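Plendstead water pressure scheme to enter second phase

Work on the second phase of the Plendstead pressure management scheme will begin in February, the district water undertaking has confirmed. The phase covers the upper part of the town, from the Skundstead road to the service reservoir, and will divide the existing network into smaller metered areas.

The first phase, completed last year, fitted pressure-reducing valves at 2 points on the trunk main. Average night pressure in the lower town fell from 96 metres head to 82 metres. Reported bursts on the older cast iron pipes also fell over the same period, although the undertaking says a full year of readings is needed before the two can be linked with any confidence.

Viorica Vasić, network engineer for the scheme, said the upper town was the harder of the two areas to deal with. "The ground rises quickly and the pipes were laid at different times. A setting that suits the bottom of a street can leave the top of it short at breakfast time, so the valves have to follow demand and cannot be left at a fixed outlet pressure."

The valves for the second phase will be supplied by Grorau and controlled by a timer with a flow override. When flow rises above a set level, as it would if a fire hydrant were opened, the override returns the outlet to full pressure. Loggers will be placed at the highest and most distant property in each area and will send readings every 15 minutes.
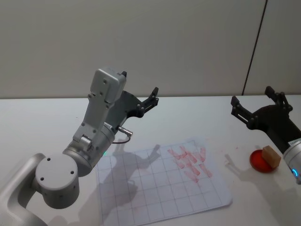
More than 700 properties fall within the new boundaries. Most will see no change at the tap. Households in the upper streets that share a supply pipe may notice a slower flow in the early morning, and the undertaking is asking those customers to register so that a pressure reading can be taken at the outside stop tap before the valves are set.

Bozkurt, the main contractor, will carry out the excavation and valve chamber work. Chambers will be built in the verge where space allows. Two will have to go in the carriageway, and temporary traffic lights will be needed at both. Siyabonga Mabuza, site manager for the firm, said each chamber should take nine working days, including reinstatement of the surface. Boundary valves will be closed at night and water may run cloudy for a few hours afterwards. Customers are advised to run the cold kitchen tap until it clears and to avoid using washing machines during that time.

Salma Soliman, who represents the upper ward, asked at last month's meeting whether combination boilers would be affected. The written reply states that the minimum pressure at any property boundary will stay above the level most boiler makers specify, and that any reading below it will lead to the area setting being raised.

The scheme does not include replacement of the cast iron main under Skundstead road, which is listed separately and has no start date. Seren Pumphrey, customer liaison officer, said letters with street-by-street dates would be sent out before work starts. A map of the area boundaries can be seen at the library during opening hours.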